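Butterfly and Moth Wallpaper

By Tahira Zaidi
August 2019
Print this article | E-mail this article

Butterfly and moth wallpaper is any printed wallcovering whose main motif is winged insects, either scattered loosely or set in a repeat. I've been hanging the stuff (and peeling it back off, sigh) for years, so this entry comes with a few opinions mixed in.

Origins

People have been putting insects on walls for a very long time. The oldest scrap I've handled myself is dated 1719 on the back in brown ink, a little block-printed thing with a moth no bigger than my thumbnail, and I still get excited thinking about it! Early papers like that tended to tuck the insects in among flowers and vines. Giving them the whole wall came much later, and it took bolder inks and braver customers.

Types of pattern

I sort these papers by scale. Small prints read almost as texture from across a room, and they forgive a crooked seam. Large prints are the fun ones, with wings as wide as a dinner plate or wider, and they show every mistake you make at the corners. Fellard's pattern book from 2000 has both kinds, numbered up to 172, and I have yet to find a copy with all its pages.

Butterflies and moths get mixed together all the time. If the antennae are feathery and the body is thick, the artist was probably looking at a moth. Eye spots on the wings turn up on both, so they won't settle an argument.

Color

Pale greens and creams were the safe choice for ages. Pink grounds came along and I fell for them right away, especially under orange and purple wings with a good dark outline. Pernuveo and Grandden both sell a pink ground, and the Grandden one is a shade dustier (order a sample, please, screens lie).

Pairing with other prints

My old rule was one busy print per room. I've dropped it. A line drawing in black on white, say birds and branches, sits very happily under a colored butterfly wall, and a plain block of bright green somewhere in the middle gives your eye a place to land. 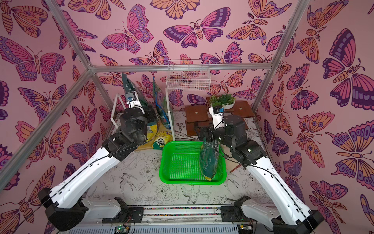

Hanging and care

Start with a full insect at eye level and work outward from there. Buy an extra roll for the matching, always. I paid 85 dollars for one last roll of Ventura in June and used every inch of it. Dust with a dry cloth, top to bottom, and keep sponges away from unsealed paper.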